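Questions we get about the tube sorting study

Since the paper came out in March we've had a lovely pile of mail, some of it from people who run labs, some from students, and a fair bit from folks who just like watching robots do chores. Kirsten Egilsson and I have tried to answer everybody, but the same questions keep coming back, so we've gathered them up. If yours isn't covered, write to us anyway. We like the mail.

What was the study about, in plain words?

We wanted to know whether a robot could learn to sort capped sample tubes into numbered bins mostly from practice in simulation, with only a small helping of demonstrations given by a person. Sorting tubes sounds easy until you try to write down every little thing your hand does when it reaches past one tube to get at another. We didn't want to write all that down. We wanted the policy to pick it up.

How many demonstrations did you use?

The main result uses 70, all of them recorded by Mahnaz Golestani over what she describes as two very long weeks. We also trained versions with 39 and with 30, to see where things would start to fall apart. The one with 39 held up far better than any of us had bet on. The one with 30 did fine on the near bins and then got hopelessly muddled on the far ones, and we still don't have an explanation that all of us believe.

What is Pakholm, and do I need it?

Pakholm is our simulator setup: the rooms, the furniture, the lighting, the bins and tubes, and the scripts that shuffle them between episodes. You'll need it if you want to repeat our numbers exactly. If you only want to try the training method, which we call Grumero, you can plug it into whatever simulator you already have, and several people have done just that. Please do tell us how it goes!

Why go to the trouble of a furnished room? Wouldn't a bare table do?

We started with a bare table, and the policies we got from it were wonderful at bare tables. As soon as we put a wall color or a doorway behind the work, the success rate sank, and it took us an embarrassing while to see that the camera view was the whole problem. So now each room has walls, a floor and a few ordinary furnishings, and the tabletop gets its share of clutter too - boxes, small containers, stray tubes that don't belong to the task. 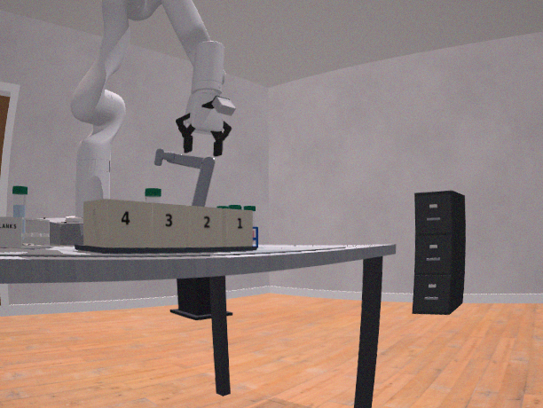 Page 2

Are the numbers on the bins there for the robot or for people?

Both, in a way. The section numbers 1 through 4 are printed right on the front of the bin unit, and the instruction given to the policy names one of them. From a low, slanted viewpoint the numerals shrink toward the 1 end, so a policy that leans too hard on reading them has a rough time over there. Grumero is encouraged to use the layout of the whole unit as well as the print. We checked this by swapping the numerals around in a separate test, and I'll admit the results were mixed. Kirsten thinks it's a fair start. I think we have more work to do.

How does it deal with tubes it can barely see?

This was the part I worried over most. Quite often all that shows above the rim is a green cap, with the rest of the tube hidden behind the bins. In training we reward the policy a little for lining up with the cap before it commits to closing the fingers, and we let it back off and try again without a penalty. Early on we did penalize retries, and the arm became so timid it would hover there with its fingers open until time ran out.

What happens when two arms end up in the same space?

From some viewpoints a finger and a joint will overlap in the image when there may still be room between them in depth. Pakholm uses the true geometry to decide whether there has been a contact, so an overlap in the picture alone doesn't end an episode. The policy only gets the images, though, and it has to learn the difference for itself. Adding a second viewpoint helped with that a great deal.

Who is Zheng?

Zheng is a what! It's the name of our baseline, a plain imitation learner with no simulated practice at all. We kept it as simple as we could so the comparison would be easy to follow.

Will you release the trained weights?

Yes. They'll go out together with Clotesus, the small tool we use for replaying episodes, once Mahnaz has finished the instructions. She's a careful writer and we aren't rushing her.

Can I use the rooms in my own class?

Please do, and change whatever you like. A short note on where they came from is plenty.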